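Default judgment sent to an old address: how do I get it set aside?

Posted in August by Kanako Ueda
Filed under: Courts and claims > England and Wales

I have found out that there is a county court judgment against me for £2,760. I only know because a mortgage adviser ran a credit check and it was on the report. I never received a claim form, a response pack or the judgment itself.

The claimant is Plivance, a firm that hired storage shelving and packing equipment to me when I was trading as a sole trader from a unit in Endale. I returned everything at the end of the hire. They later invoiced me for items they said were missing. I disputed that by email, with a signed collection note attached, and heard nothing further. I assumed they had dropped it.

I gave up the unit and moved house in the same month. The claim form went to the old house. I had told Plivance by email that I was leaving the unit and gave my new home address for the final invoice, which they used. So they had the right address before they issued.

I have rung the court and been told I can apply on form N244. The person on the phone could not advise me further. My questions are:

1. Is the judgment automatically invalid because it went to the wrong address?
2. Should I pay it now to protect my credit file and argue afterwards?
3. What has to go in with the N244, and is the box on the form enough?
4. A collection firm called Kwon has now written to me, at the new address, saying enforcement will follow. Do I answer them?

I do have the emails and the collection note. I do not have a solicitor and would prefer not to instruct one for this amount.

Mohit Rathore

Taking your points in order.

It is not automatically invalid, in the sense that it stands until a court sets it aside. You have to apply. There are two routes in Part 13 of the Civil Procedure Rules and you should rely on both.

The first is rule 13.2. The court must set aside a default judgment that was wrongly entered, for example where the time for acknowledging service had not expired. If the claim form was never validly served, time never started to run, and the judgment was entered when it should not have been. You do not need to show a defence under this rule.

Whether service was valid turns on rule 6.9. For an individual the address is the usual or last known residence. A claimant can use the last known one even if the defendant has gone, and service there can be good although the defendant never saw the papers. But where the claimant has reason to believe that the defendant no longer lives there, it must take reasonable steps to find the current address. Your email giving the new address, and the invoice they sent to it, are the two most important documents you have. Exhibit them first. Note also that the rule has a separate entry for an individual sued in a business name, which includes the principal or last known place of business. Check how you are named on the claim form. If you are named with your trading name, say expressly that Plivance had been told you were leaving the unit as well.

The second route is rule 13.3. The court may set aside or vary if you have a real prospect of successfully defending the claim, or if there is some other good reason. Here you do need to set out the defence. The court must have regard to whether you applied promptly, and it will also consider the factors used for relief from sanctions. Promptness is counted from when you found out, so write down that date and be able to prove it. The adviser's email with the credit report will do.

On paying now: if you pay in full within one month of the date of the judgment, the entry can be removed from the register. After that it is only marked as satisfied and stays for six years. You need the judgment date before you can decide anything. If the month has gone, payment does not clear the entry and makes the application look odd — although it does not by itself prevent one.

With the N244 you want:

A witness statement. The box on the form will hold a short statement, but yours has documents to refer to, so use a separate one. Numbered paragraphs, in date order, each document identified as you reach it. Finish with the statement of truth in the current wording, signed and dated.

The exhibits, paginated. Put the page number in the statement each time you mention a document. A district judge with a short listing will look at what you point to and possibly not at the rest.

A draft order. Three or four lines: judgment set aside, defendant to file a defence by a date, costs. If you can attach a draft defence, do that as well.

The fee, or a help with fees application. Check the current fee list; it changes, and figures quoted on forums are often out of date.

Send the whole thing to the court named on the judgment. Where the claim was for a specified sum and the defendant is an individual, it will be transferred to the defendant's home court if it is not there already. Allow for that in your expectations on timing.

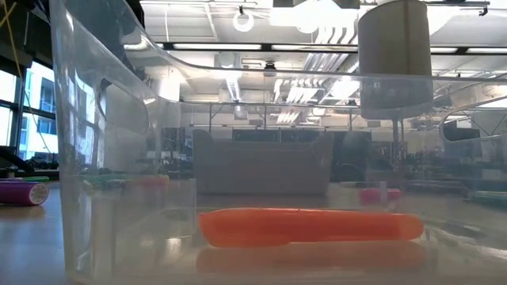

Sadao Sugawara

Agree with most of Mohit's answer. Some practical additions from having done one of these myself (as the applicant, and I got it set aside).

Write to Plivance before you issue and ask them to consent. Attach the email with your new address. The fee for an application by consent is lower than for one with a hearing, and a claimant that can see it used the wrong address will sometimes agree. Give a short deadline. I gave 5 working days. Do not let it drift, as every week you spend in correspondence is a week you will have to explain under the promptness heading. If they refuse, the refusal goes in your exhibits and is relevant to costs.

Ask the court for a copy of the claim form and particulars. You cannot plead a defence to something you have not read, and the amount may include interest or a contractual charge that you could dispute separately. I found a 60-day payment term quoted in mine that was in no version of the contract I had ever been given.

On Kwon: reply once, in writing. Say that the debt is disputed, that the judgment was entered without your knowledge, that an application is being made, and give the court's claim number. Do not discuss instalments and do not admit any part of it. Then send them the sealed application when you have it. An application does not stop enforcement by itself. If a warrant has been issued or is threatened, ask for a stay of enforcement in the same N244 and put it in the draft order. If it is urgent say so in the covering letter in plain terms.

One correction to the advice above, or at least a difference in emphasis. Do not rest everything on 13.2. Judges at this level are often more comfortable with 13.3, and if the service point is arguable they may go directly to whether there is a real defence. Your signed collection note should be given as much room in the statement as the address point. Say who signed it, when, and what it lists. If it does not list the items they say are missing, deal with that openly.

Keep the statement to facts. Mine was too long and the judge told me so.

Toshio Ichikawa

just phone the credit agencies and tell them its wrong, they have to take it off. I had an old Enton catalogue account removed that way in 2 weeks

Reader comments

Mohit Rathore
Toshio, that works for an account entry reported by a lender. A judgment comes from the register and the agencies will not remove it while it stands. They may let Kanako add a notice of correction, which is worth doing but does not alter the entry.

Rin Ichikawa
Does the same apply to a limited company? Ours went to a registered office we had already changed at Companies House.

Sadao Sugawara
Rin — different address rules, same Part 13. Get the filing history showing the date the change took effect and compare it with the date of service on the claim. Better to start a separate thread with the dates in it.

Kanako Ueda
Thank you both. The judgment date is well over a month ago so payment is out. I have asked the court for the particulars and written to Plivance this morning with the two emails attached. The collection note lists everything except a pallet strap set, which was not on the original hire schedule either, so I will exhibit the schedule next to it. Is there any objection to having the draft defence as a page in the exhibit, or must it be a separate document?

Mohit Rathore
Either is accepted in practice. I would keep it separate and refer to it in the statement, so that it can be filed as it is if the order is made.

Answers are general information given by members and are not legal advice. Court fees and forms should be checked before use.

We use cookies to keep you signed in and to count visits to help pages. By continuing to use this site you agree to our cookie policy. Accept | Manage settings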